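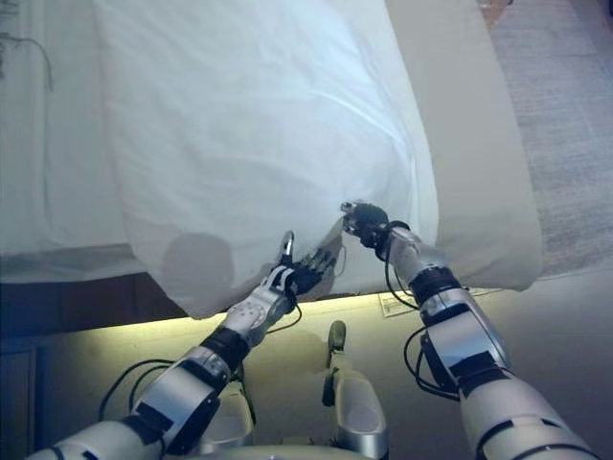 Both hands on the pillow, bedding bay, Fudgate.

Wanted: Incident Investigator (Household Robots)
Prollevis, Fudgate site, near Brestby
Full time, permanent
Closing date: 22nd April

In January one of our two-armed robots was asked to straighten a pillow. It took hold of the lower edge with both hands, as it had been taught, and then declined to let go. The left hand opened when told. The right hand reported that it had opened, and went on gripping. The arm, believing its own paperwork, set off for its resting position and took the pillow, the sheet and a bedside lamp with it.

No one was hurt. The lamp has been replaced with a cheaper lamp.

We stopped all bed-making work the same afternoon and wrote a report, and it was while writing the report that we noticed we weren't very good at writing reports. Ours ran to 78 pages and blamed the pillow on four of them. We would like to employ somebody who can do better.

What the job is

You will look into things that go wrong when our robots work with bedding, cushions, towels and other objects that refuse to hold a shape. You'll read the logs, watch the recordings, talk to whoever was on shift and find out what happened, in that order or any other that suits you. Then you'll write it down in words that an engineer and an insurer can both follow, and keep asking until the fix has been made.

The fault log currently holds 1,362 entries. Many are duplicates. A good number say only "did it again". Your first few months will largely be spent making sense of these, and we would sooner tell you now than have you find out at your desk.

Faults you'll meet early on:

Grip not released. See above. We have since changed the software so that the arm checks the load on the wrist before it moves off, and the fault has become less frequent. We'd like it to become absent.

Cable snagging. The cables on the forearms hang in loops, and loops have a way of finding bed frames. There are two schools of thought in the building about how to tidy them. You'd be expected to annoy both.

Late stops. On one occasion the emergency stop was pressed and the arm carried on for longer than it should have. It was traced to a worn connector, and the robot in question stays switched off until someone independent has gone through the evidence. That someone would be you.

You will have the authority to halt any trial, at any time, without asking first. This is written into the contract. The last person to use it was a temp, who was right.

About you

You have investigated faults or accidents before. It needn't have been robots: lifts, farm machinery, railways, hospital equipment and commercial laundries would all interest us, the last more than you might think. You can read a wiring diagram and a timeline. You don't mind telling a room of people who have worked late that their robot isn't going out tomorrow.

Some programming helps when digging through logs, but we can teach that. We have had less luck teaching people to write a clear paragraph, so please bring your own.

You'll need to be able to spend part of most days on the test floor, which has a lift and step-free access throughout. Safety boots are supplied. So is training on the stop buttons, before anything else.

What we offer

37 hours a week, with some flexibility at either end of the day
28 days' leave plus bank holidays
Pension, and help with relocation if you're moving to the Brestby area
Up to 5 days a year for courses of your choosing
A canteen, about which opinions differ

How to apply

Send a CV and no more than two pages on something that broke, how you found out why, and what you got wrong along the way. Applications that leave out the last part will be read with suspicion. Please put "Venkataraman" in the subject line, that being the name of the building and also the only word our spam filter reliably lets through.

Interviews take place on site and last half a day. You'll be given a real entry from the log, its recordings and a quiet room, and asked what you'd want to know next. We'll pay your travel.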